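3.2 Items left on shared tables

The survey covered two office buildings, one in Castham and one in Farisbridge, both run by Costigan under the same cleaning contract. Shared tables in each building were checked on weekday evenings, after most staff had gone home and before the cleaning crew started. An item was counted if it was on the table and no one was seated there. Laptops, phones and bags were left out of the count, as staff at both sites said they often stepped away from these for a short time.

The checks recorded 1004 items in Castham and 792 in Farisbridge. Each item was placed in one of four groups: food and drink, paper, cables and chargers, and other. Small packets were coded as food and drink only when the contents could be read from the label. Otherwise they went under other.
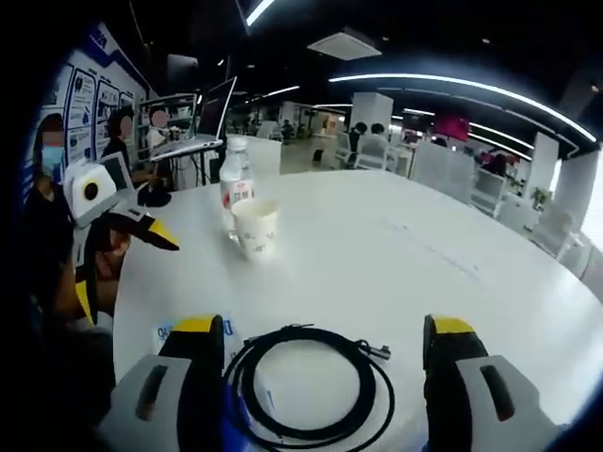

Figure 2. Coiled black cable and a small printed packet on a round white table.

Cables were the hardest group to handle. Staff disagreed on whether a cable left on a shared table was lost property or part of the furniture. In interviews, several people said they had used the same charger for weeks without knowing who had brought it in. Others said they would never touch one. The cleaning contract gave no guidance on this point, and crews at the two sites had settled on different habits. In Castham, cables were wiped around and left in place. In Farisbridge, they were moved to a box at the front desk on Monday evenings.

Food and drink items caused less doubt.

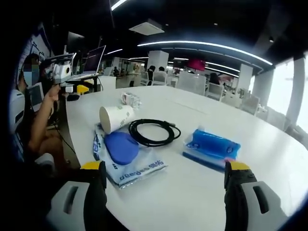
Crews cleared cups and wrappers at both sites without asking, and no one interviewed objected to this. The complaints that did reach the building manager were about timing. People working late wanted the tables cleared before the evening round, while those who left on time did not notice the problem at all.

Coding was done by the first author and checked by Priya Crenshaw, who had not visited either building. Where the two coders differed, the item was discussed and given a single code. Most differences involved paper, mainly napkins with writing on them and printed handouts that had been used as coasters. We kept these under paper in both cases. The Sultel coding sheet used in earlier work has no rule for such items, and we added one before the second building was coded.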